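Surkinberg, im Januar

**Nonura nimmt Obst vom Küchentisch: Haushaltsberatung startet Winterreihe zum Lagern und Sortieren**

Die Haushaltsberatung Nonura beginnt in Surkinberg eine Reihe von Hausbesuchen zum Umgang mit frischem Obst in kleinen Wohnungen. Bis zum Frühjahr sind 15 Termine vorgesehen, jeweils am Dienstag. Die Beratung findet dort statt, wo das Obst liegt: am eigenen Tisch, mit dem eigenen Geschirr und den Kartons, die ohnehin im Haushalt vorhanden sind.

Anlass ist eine Umfrage, die Nonura im vergangenen Herbst in den Ortsteilen Grememska und Mackay durchgeführt hat. Fast 288 Haushalte haben den Fragebogen zurückgeschickt. Viele gaben an, Zitrusfrüchte in größeren Mengen zu kaufen und sie dann in der Verpackung stehen zu lassen -- oft im Wohn- oder Schlafraum, weil die Küche zu klein ist.

"Wir bringen keine Regale und keine Boxen mit", sagt Projektleiter Gillespie Lennox. "Ein flacher Kartondeckel auf dem Tisch reicht völlig. Man sieht jede Frucht, und man kommt an jede heran."

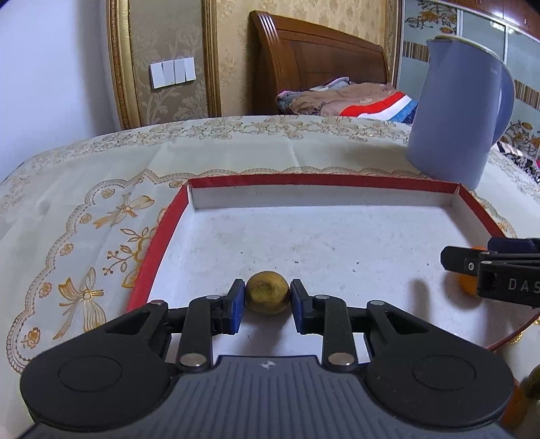 ### Ablauf eines Besuchs

Ein Termin dauert einen Vormittag und beginnt um 9 Uhr. Zuerst wird der Vorrat ausgelegt, Frucht neben Frucht, ohne zu stapeln. Danach wird jedes Stück einzeln angehoben und von allen Seiten angesehen. Dunkle Stellen an der Schale werden mit dem Finger geprüft. Ist die Stelle fest, bleibt die Frucht im Vorrat, kommt aber nach vorn und wird zuerst verbraucht. Weiche Stücke werden aussortiert.

Limetten, kleine Zitronen und Mandarinen dürfen nebeneinander liegen, sollen sich aber nicht berühren. Der Deckel wird vor dem Einräumen ausgewischt und getrocknet. Krümel und Schmutz vom letzten Vorrat gehören nicht unter frisches Obst. Neben Wasserkocher und Herd sollte der Vorrat nicht dauerhaft stehen -- zum Sortieren ist der Platz in Ordnung, zum Lagern nicht.

Zum Abschluss erhält jeder Haushalt ein Merkblatt zum Aufhängen. Es ist auf Deutsch und in drei weiteren Sprachen erhältlich.

### Anmeldung

Pro Haushalt können bis zu fünf Personen teilnehmen. Der Besuch ist kostenlos. Anmeldungen nimmt das Büro von Nonura in Surkinberg persönlich oder schriftlich entgegen. Bitte Ortsteil, Stockwerk und Zahl der Teilnehmenden angeben.

Ansprechpartner für die Presse: Gillespie Lennox, Nonura Haushaltsberatung, Surkinberg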